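Foro Clarnora > Filosofía cotidiana > Soledad y compromiso

Tema: ¿Se puede prometer algo a quien vas a ser dentro de unos años?

niltance
Estoy leyendo a ratos un ensayo sobre las promesas a uno mismo. Defiende que obligan igual que las hechas a otro. No lo veo: si yo soy el acreedor, me perdono la deuda cuando quiera y ya está.

marea_baja
El que promete y el que perdona no son el mismo. A los 15 juré no dejar la música y la dejé. Aquel chico no me ha perdonado nada.

Ukow
Eso es nostalgia, marea. Una obligación necesita a alguien que pueda reclamarla, y tu yo de 15 no puede.

marea_baja
Los muertos tampoco reclaman y cumplimos lo que les prometimos.

niltance
Buen punto, aunque a los muertos se lo dijimos mientras podían oírlo.

bouvier_6
Yo separaría dos cosas, propósito y promesa. El propósito se revisa sin culpa. La promesa pide una razón para romperla, también si es conmigo. Lo noto en que busco excusas.

Ukow
Buscar excusas demuestra costumbre, nada más. Sigo sin ver la obligación.

bouvier_6
Pues ahí no coincidimos. El martes copio el párrafo del ensayo que habla de esto, si niltance me dice la página.

niltance
Capítulo 2, hacia el final. Dejo dos fotos.

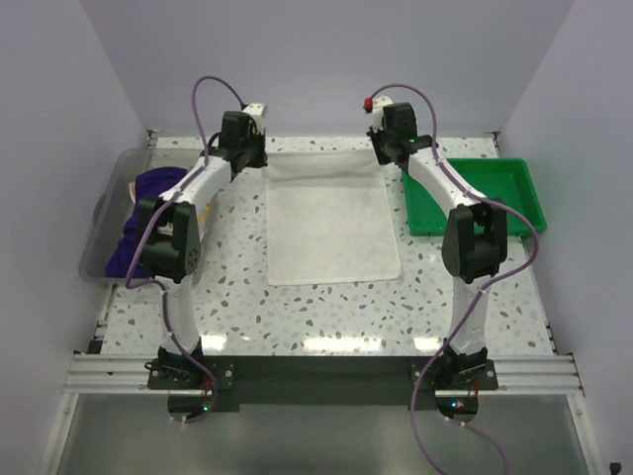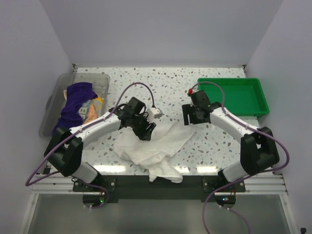
Dos brazos robóticos y una tela blanca sobre la mesa, en las dos fotos.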